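About us

Hi, and thanks for clicking through to the page that hardly anyone reads! I'm Evelien Baert, and together with Anouk Segers I run Mimari, a small company with one big question on the whiteboard: can a machine do your chores yet?

My short answer is "some of them, slowly." The long answer is what we do all day.

How we got here

Anouk and I met at Fadum, a packaging plant where we both worked the line (she fixed the machines, I complained about them). The plant had robots that could stack boxes all night without a hiccup, and then I'd drive home to a sink full of dishes and wonder why none of that cleverness had made it into my kitchen. We started Mimari in October with a rented workshop, two desks and a coffee maker that still leaks.

What we do

We test robot arms on everyday jobs and write up what happened, good and bad. Companies that build the arms or the software send us their work, and so do shops and bakeries that are thinking of buying. Polák, a bakery chain, asked us whether a machine could fill its display trays before opening time. Mekex wanted to know if one could sort screws into bins. We ran 3000 tries for Mekex and sent back a report with every miss in it, which they were very nice about.

We don't sell robots and we don't take a cut when somebody buys one. If your staff can do the job better and cheaper, we'll say so – and we've said it a lot.

So, can they do it?

On the shop floor, when the parts are all the same and they show up in the same spot, yes, pretty often. Homes are harder. Cups get moved, cloths wrinkle, and every bun is a slightly different shape from the last one. My favorite test right now is serving bread at a laid table. It sounds like nothing, a kid can do it, but you have to pick one piece off a plate full of different shapes, not squash it, leave the silverware alone and put it down on the tray. We've logged 1182 tries at table jobs like this one and I still catch myself holding my breath when the gripper closes.

The bread table, with a bun on the tray in the first picture and the tray with nothing on it in the second:

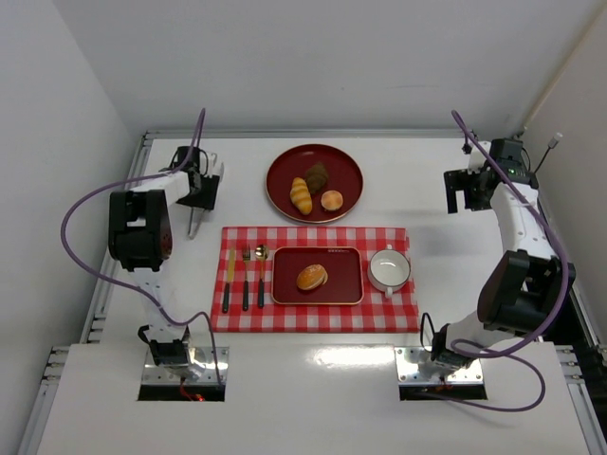
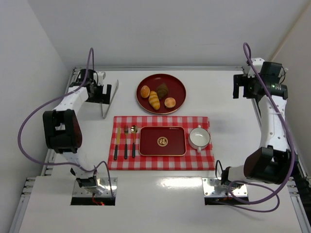

Who's who

Anouk looks after the arms, the wiring and anything with a bolt in it. I plan the tests, write the reports and answer the phone. We bring in extra hands for the bigger jobs, mostly students who are way more patient than I am.

Work with us

Got a chore you'd love to hand over? Tell us what it is, how often it comes up and what goes wrong when people do it. A first trial is 400 tries at one task and you get the full log at the end, flops included. Drop us a line through the contact form, or call in the morning, when I've had my coffee!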